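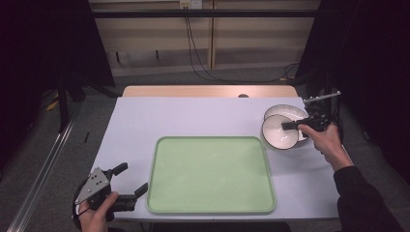
The tray and its two bowls, on the good white tabletop.

I own a pale green tray, large, with rounded corners and a bit of a rim, and I have come to believe it is the only piece of household equipment that has ever improved my character. I didn't expect this from a tray. I bought it for 11 dollars at a closing-down sale in Fitzsimmons, mostly because I'd driven all that way and felt silly leaving with nothing but a candle.

For years I was a bowls-straight-on-the-table person. Set them down wherever your arm gives out, let everyone reach. My mother did it that way, and so did her mother, who could land a bowl of peas on a crowded table from a fair distance. Trays were for hospitals and for people who had breakfast in bed, a habit I have always thought of as crumbs with a head start.

Then we covered the table. Under the white there is a perfectly decent light wooden top that I was once very proud of, and you can still see a strip of it along the far side, complete with its small round hole. Every guest finds that hole. Grown adults put a finger over it during conversation. The white covering was supposed to put an end to all that and to make the room look brighter, and what it mainly did was show me how much soy sauce my family loses in an ordinary week.

So the tray came out. My neighbour Shuzhen Long, who has strong feelings about tables, approved at once. Her rule is that a tray should be empty until the moment it is needed and empty again straight afterwards. Mine had been living on the counter under the mail, two flashlights and a warranty card for a Trovent kettle we no longer have. She looked at it for some time and asked whether I also kept letters in the bathtub.

I went home and cleared it, and I have to report that an empty tray in the middle of a table is a wonderful thing. It looks like an intention. People walk past and assume dinner is under control. I have left it there for an entire afternoon with no dinner planned whatsoever, and my husband came in, saw it, and told me something smelled good.

The bowls are another matter. They're white and glossy on the inside and a beigey grey on the outside, which the catalogue of some other, more expensive bowls would call a neutral. They will not sit politely side by side. Put them down together and within minutes one is leaning on the other like a cousin at a wedding. I used to straighten them. I used to straighten everything, and I have the sore neck to prove it.

There is a school of thought, and it has a lot of magazines, that says a table should be styled. Odd numbers, varying heights, a branch. I tried the branch in May and it dropped something sticky into the potato salad. I have also tried the Femer method, where every object gets a spot and the spots are marked underneath with felt dots, and I can tell you that 51 felt dots will come off in the wash and attach themselves to your socks. What I want from a table is room to put down a hot dish in a hurry. I would like that room to be in the middle, and I would like it to be the same room every night.

My sister disagrees. She owns an Ullier sideboard, so everything she serves begins its life over there and is carried across in stages, with announcements. It's very elegant. By the time the rice reaches you the beans have gone cold, and you have to say how elegant it all is while chewing. She thinks my tray makes the place look like a cafeteria. I happen to like cafeterias. You slide along, you get your pudding, and the whole business of where things go has been settled by somebody else.

I do concede that it's an awkward thing to store. It's too wide for the drawer and too long for the shelf above the stove, and if you stand it on its end behind the toaster it waits until you're on the phone and then falls over. Shuzhen says that's my punishment for owning a toaster. For the time being it lives on the table, with the bowls off in the upper corner propping each other up, and we eat around it.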